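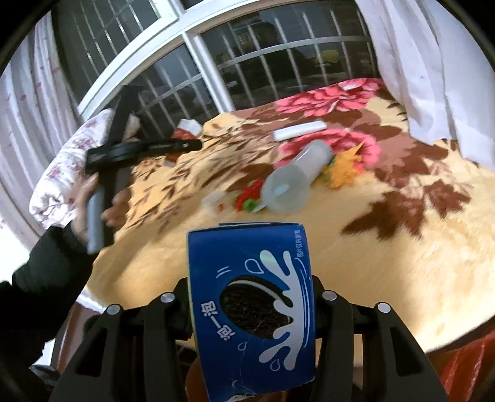 The Jalten Hand Kit is a hand-held gripper set sold by Anwood, a small maker of tools for recording manipulation tasks. It is carried by a person and has no arm or motors of its own. The operator walks up to household items and picks them up the way a robot would later be expected to. Typical pieces are small and light, such as a snack box held by its sides above a floral blanket, or a plastic cup lying on its side. Soft bedding is harder to work over than a hard table, as objects sink and tilt when the fingers close.

The kit was designed by Mireille Deschamps and Lionel Cordier and went on sale in June. Each set contains 4 grippers, a charging case and 8 spare finger pads. The fingers are black and close from both sides at once when the operator squeezes the grip. A camera mount sits above the wrist. Recordings are stored on a card and can be read by Leitner, the company's desktop program, which is sold separately.

Anwood also offers a service called Pridmont, in which its staff check a customer's recordings and return a list of those that need to be repeated. The work is led by Ilse Fuchs. Results are normally sent back within five working days.

In a review published on Sun 28 October, Jacqueline Delorme praised the kit's low weight and the even closing of its fingers. She found the printed manual too short and wrote that the spare pads were hard to fit without a small screwdriver. A revised manual of 88 pages, edited by Évan Gilbert, was later added to the box.
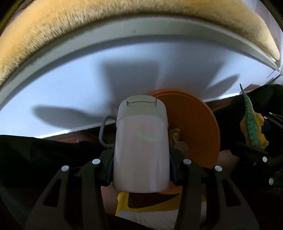
Can the kit be used without the Leitner program?
The card can be read on any ordinary computer, but Leitner is needed to line up recordings made with two grippers.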